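Proceedings > Volume 16 > Surface Wear and Care

3.2 Cleaning habits and the wear of painted worktops

The worktops in the Gramen study were cleaned by the users themselves, and we gave them no instructions about the cloth or the product. Kaufmann kept a diary of the cleaning in all 16 rooms. In most rooms the tops were wiped once a day, usually in the evening — at Arnen the work was shared between two shifts.

Light colours were preferred by the users, although dark marks are easier to notice on them. We graded only marks which remained after wiping with plain water.
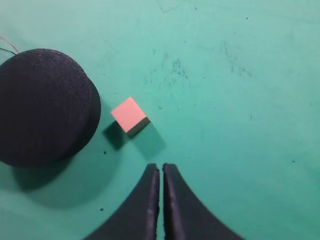

Figure 4. Faint dark scuffs on a matte, blue-green surface.

Does more frequent wiping protect the paint? Only when the cloth is rinsed first, as dry grit is pressed into the paint and dulls it.

The diary supports this reading. Rooms with a rinsed cloth received lower wear grades in June than rooms where the cloth stayed dry, and the difference was largest near the doors. We did not compare the brands of paint.

Contact: Witold Sadowski, Yeo Institute | © The authors | Back to top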